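May, glaze bench

Refired the Drindell celadon at cone 6 with a slower cool. Two of the four tiles still crawled at the rim. Sieved the rest of the bucket through 80 mesh and set it aside. Specific gravity is down to 127 on the Truminura cup, almost where I want it.

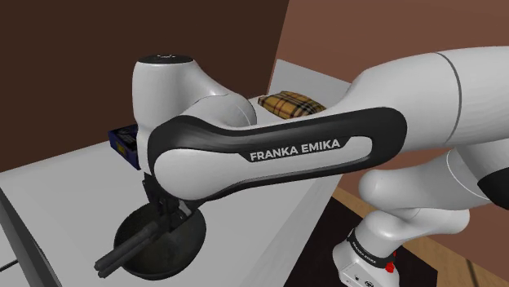 Wijaya thinks the bisque is dusty and the glaze is fine, and would wipe every tile before dipping.

Will wipe two and leave two for the next load.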